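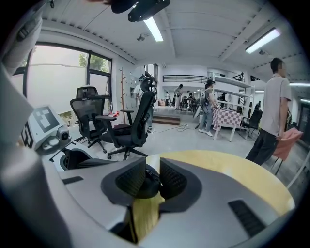

Idonar Water Users Ask Hauser to Show Its Work on the Remo Meter Savings

IDONAR, 16 May 2026 - The Idonar Water Users Association today asked Hauser to publish the readings behind its claim that the Remo household meter "pays for itself." The association has read the company's summary twice and still can't find the part where that is shown.

Hauser put Remo meters into 2,773 homes on the Kornberg side of town. Its spring summary says customers there "used water more wisely" and that satisfaction with the meter stands at 100 percent. It doesn't say how many customers were asked, or what they were asked. Members who live in Kornberg report getting a card in the mail with a smiling faucet on it and a box to check if they were happy. There was no second box.

The association has no quarrel with meters. The old ones under the sidewalks in Kornberg were hard to read and some of them stuck, and a household that was billed on a guess for years has every reason to want a better number. What the association doubts is the step from a better number to a lower bill. The summary compares a wet summer with the dry one before it. People water their lawns less when it rains, whatever is bolted to the pipe.

There is also the matter of the monthly fee. Remo customers pay $2 a month for the display and the leak alerts, and the fee is left out of the savings table. It appears on the bill under "service items," next to the sewer charge, where a lot of people took it for part of the sewer charge. The association would like to see it in the table.

Leak alerts may well be the useful part. Several members say they got one and found a running toilet. Others got one at night, paid for a plumber, and were told the pipes were fine. The summary mentions the toilets - it has a whole page on the toilets - and leaves out the plumbers. 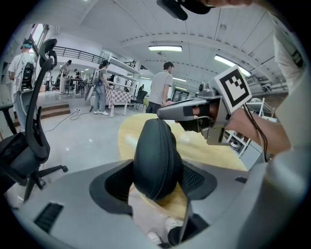
Hauser replied in writing that the summary was meant as an overview for customers, that weather had been "taken into account," and that full readings could not be released for privacy reasons.

The association asked only for street totals, with no names or house numbers. It repeats that request now, and asks how the weather was taken into account, as the summary has no mention of it.

The town council is due to vote in September on taking Remo to the rest of Idonar. The association asks that the vote wait until the readings are out, and that any new contract let a household keep the meter and drop the display without a charge for doing so.

Residents who want to share their bills from before and after the change can leave copies at the association's office. Please black out your account number first.

Home | News | Water Bills | Meetings | Join | Contact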